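Combien ça coûte, un robot ?

Quand je dis que mon travail, c'est d'acheter des robots, on me demande toujours si je les choisis à la couleur. Eh non ! Je commence par un cahier et une calculette.

Imagine que tu veux un vélo. Tu regardes le prix du vélo, d'accord. Mais il te faut aussi un casque, un antivol, une pompe… et de la place pour le ranger ! Avec un robot, c'est pareil. L'an dernier, je voulais un petit bras pour notre atelier, chez Jusonon. Le bras coûtait 1940 euros. Super, je me suis dit, j'ai assez ! Sauf que la pince était vendue à part — 848 euros de plus. J'ai dû refaire tous mes calculs.

Ma collègue Dzintra Navickas m'a appris à faire une liste avant de sortir le porte-monnaie. Elle me pose toujours deux questions. Qu'est-ce que le robot devra attraper ? Et où va-t-on l'installer ? Une pince faite pour soulever de grosses caisses serait bien embêtée devant un bouchon. Et si la table est trop petite, le bras va se cogner partout (je l'ai vu, ça fait un drôle de bruit).

Dans la liste, il y a aussi des choses moins rigolotes : les câbles, les pièces de rechange, le temps pour apprendre à s'en servir. Ah, et un tapis à poser sur la table ! Je l'avais oublié, celui-là.

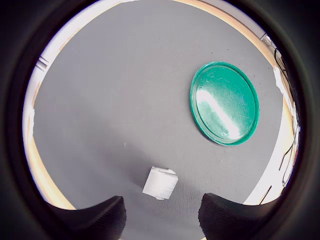 Pour les essais, par contre, on n'a presque rien à acheter. Un couvercle en plastique tout rayé fait très bien l'affaire, et tu en as sûrement un dans ta cuisine. Moi, je garde mes sous pour la pince, parce que c'est elle qui s'use en premier chez nous.

Et toi, si tu avais un robot à acheter, qu'est-ce que tu lui ferais attraper ? Écris-le en haut d'une feuille, puis note en dessous tout ce qu'il te faudrait. Le prix, on le cherche après.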